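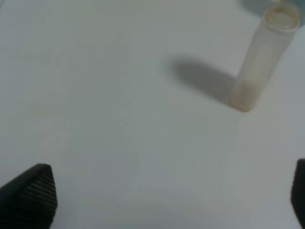

Should I send my well water out for testing before we buy, or is the seller's old report good enough?

Posted by mapleridge_mom in Home & Property

Hi everyone, I've been reading this board for weeks and finally made an account. My husband and I are hoping to buy a little place outside Goltdale, and it's on a private well, which neither of us has ever lived with. The seller gave us a water report from when they bought the house, and everything on it says "pass," but it's old enough that the paper has gone soft at the folds. Our agent thinks it's fine. My mother thinks we should run the other way (she has felt that way about every house so far, bless her).

The well is 257 feet deep and there's a pasture next door with horses in it. We'd have a baby in the house by April, so I'm a bit more nervous than I might otherwise be. Is a new test worth the money, and what do I ask for? The basic one, or the big one with metals? Thank you so much for any help!

hollowbrook_hank

Congratulations on the baby, and on the house too if it all goes through! Please get a new test. An old report tells you what the water was like back then, and wells do change over the years. Caps crack, neighbors put in septic systems, somebody spreads manure uphill after a wet spring.

With a little one coming, I'd ask for coliform bacteria and nitrate at the very least, and tell the lab there will be an infant in the home. Nitrate is the one to take seriously for babies, and boiling doesn't get rid of it. I'd add lead and arsenic as well, and ask your county health office if there's anything else people in your area ought to look for. Ours has a one-page list by township and was very kind on the phone.

A few things I wish I'd known the first time. Get the bottles from the lab and don't rinse them out, as some have a bit of preservative inside that's supposed to be there. Take the screen off the faucet. Don't touch the inside of the cap. The bacteria sample has to get back to the lab quickly and stay cold, so call and ask what days they accept them. I filled mine on a Saturday morning feeling very pleased with myself, and the place was closed until Monday, so I had to do the whole business over again.

We're over in Hukham and I used a small lab called Amaral. The bigger panel cost me 68 dollars on top of the basic one, and I've never been sorry I paid it. Do ask that your offer depend on the results. Your agent can write that in.

pickle_jar_annie

we never tested ours and been drinking it 5 years no problems. tastes better than town water

two_creeks_farm

I'd go along with Hank, and just add that you should find out if there's a softener or filter in the house, then ask for one sample from before it and one from after. When we bought, the kitchen tap looked wonderful on paper, but the filter was doing all the work and it was due to be replaced. It was a Hollora unit and the new one set us back 836 dollars, which would have been nice to know while we were still talking price with the sellers!

Also ask for the well driller's log. Ours was tucked in a coffee can in the pump house, but the state may have a copy if the sellers can't find theirs. And horses next door aren't a reason to give up on a place you love. Look at where the well sits compared to the pasture, and whether the ground slopes toward it. Let us know what the test says, and good luck with your mother.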